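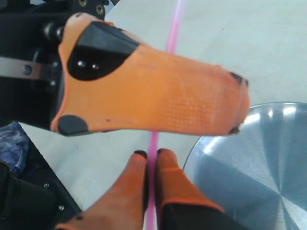 Orange gripper fingers and a round metal disc on one of the Durusum training tables in Bolmont.

BOLMONT – A robotics firm that trains two-armed machines by remote control has opened a teaching room in Bolmont and is taking on part-time operators to run it.

Durusum, which moved into the former Penden print works in June, says the room will be used to record people guiding robots through everyday kitchen and table jobs. The recordings are then used to train software that is meant to do the same jobs without a person at the controls.

The company has hired 13 operators so far and wants 16 by the end of the summer. They work four-hour shifts, with a break after every 50-minute block. No background in engineering is asked for. New hires spend their first two shifts on practice runs that are thrown away, and after that their work counts toward the total.

An operator holds a pair of handles, one for each arm, and the arms follow. Small cameras near the grippers record the work close up. A run starts with the arms in their resting position and ends when the operator presses a foot pedal. If something is dropped, the operator can either recover and carry on or mark the run as failed. Failed runs are kept in a separate folder. 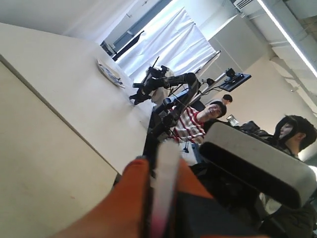
A robot arm reaches over a table in the training room, with people close by.

The first set of tasks was drawn up with Havlíček, a catering supplier that wants to know whether robots could one day help lay out trays and clear them. The list includes moving cups, wiping a surface, folding a napkin and handling thin objects such as straws and skewers. Durusum is asking for 200 good runs of each task before it trains anything on them.

By the end of last month the room had logged 657 good runs across the whole list. Cup moving was finished first. Napkin folding is the furthest behind, and the company has cut it back to a single fold for now.
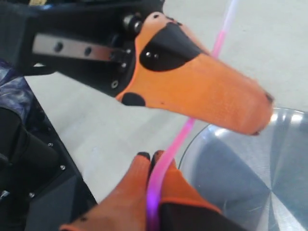 Pay is set by the hour and does not depend on how many runs are finished. Durusum said it had tried paying by the run at an earlier site and dropped the idea when operators began to rush. Fast, jerky movements make poor training material, the company said, and a slow run with one clean correction in it is worth more than a quick one.

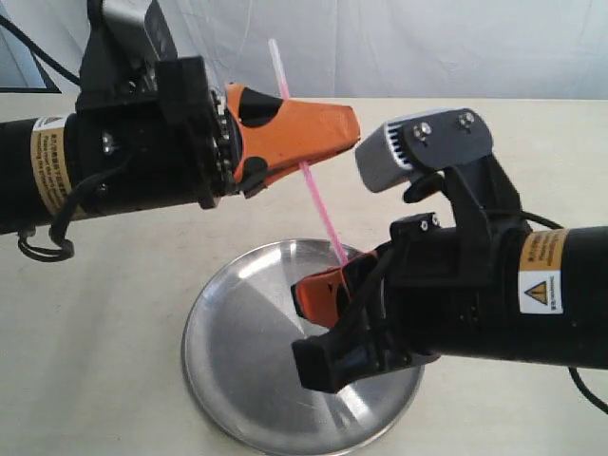
Thin items have taken up more of the operators' time than planned. A straw gives a gripper very little to hold, and with both arms working close together the operator has to watch two sets of fingers at once. The pink straw used at the Bolmont tables is held near its lower end by the right gripper, over a steel plate, while the left gripper sits slightly open close to the upper part. Operators are told to bring the second arm in slowly and to stop if the two grippers are about to touch.

The company plans to move on to lids and small jars once the straw runs are complete. It has not said when the trained software will be tried out at a Havlíček kitchen.

Applications for the remaining operator places are open until the shifts are filled. Morning and evening slots are available, and applicants are asked to come in for a one-hour trial on the handles before they are offered work.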